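Residents' Forum – Greltby Housing Co-operative
Board: Shared Services and Facilities
Topic: Proposed revision to knitwear guidance, shared laundry

Posted by T_Cherkaoui (Moderator) – 2020-07-16
Members are advised that the laundry guidance adopted in March is now open for comment. The principal change concerns clause 4, which at present recommends that woollen and wool-blend garments be dried flat and stored folded. The revised text would permit hanging storage in the drying room cupboards, provided that padded hangers are used. Comments should address the wording of the clause. Questions about machine bookings belong in the Plarko booking thread and will be moved there.

Taha Cherkaoui

Posted by unit92
I do not support the revision. Knitted fabric stretches under its own weight, and a padded hanger merely spreads the distortion across a wider area of the shoulder. I have had two cardigans returned to me from the drying room with the shoulders pulled out of shape. The existing clause is sound and ought to be enforced.

Posted by Nandow_St_Resident
With respect to the previous member, the existing clause cannot be enforced. The drying room has a single shelf, and by mid-morning it is full. Those of us in the smaller units do not have a spare drawer for winter clothing either. A light merino cardigan will come to no harm on a good hanger for a season. I would accept a limit by weight if that would settle the matter.

Posted by Tulin.A
I would ask that the clause distinguish between drying and storage, as the draft treats them together. Drying a heavy jumper on a hanger is plainly unwise. Storing a dry one is a lesser risk, although I continue to recommend folding. My own practice is to lay the garment face down, bring each sleeve across the body on a diagonal, and then fold from the hem towards the collar. It should be put away only when fully dry, and the heaviest pieces should go at the bottom of the pile. 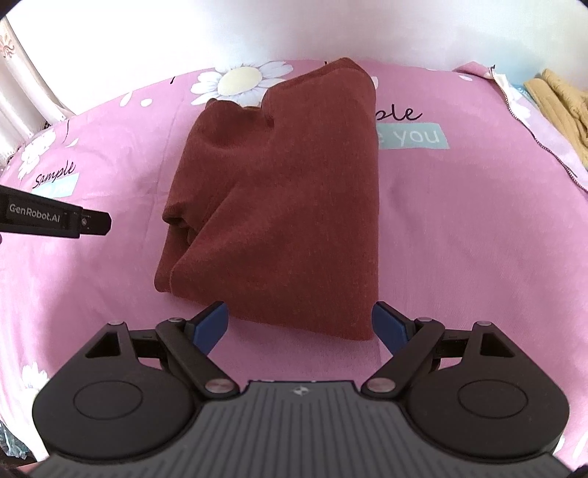
Dark rust-red jumper, folded, with a sleeve tucked across the body.

Moth prevention should also be mentioned somewhere in the guidance. The current version is silent on it.

Tülin Akyol

Posted by unit92
I am grateful for the distinction and would support separate clauses. I remain opposed to hanging in either case. On moths, cedar blocks lose their scent and must be sanded from time to time.

Posted by Wyss_Block_Rep
Residents of the Wyss building raised the cost of additional shelving at our last meeting. The quotation received was around $2,000 installed, including the removal of the old cupboard doors. Should members prefer folded storage, the shelving would need to be included in the next maintenance budget.

Posted by Nandow_St_Resident
That figure seems high for a few lengths of timber. Was a second quotation sought?

Posted by Wyss_Block_Rep
It was not. I will request one and post it in this thread.

Posted by T_Cherkaoui (Moderator)
The clause will be redrafted in two parts, 4(a) for drying and 4(b) for storage, with a short note on moths. Part (a) will retain flat drying for all woollens. Part (b) is deferred until the second shelving quotation is available. Members without online access may leave written comments in the letterbox at unit 305.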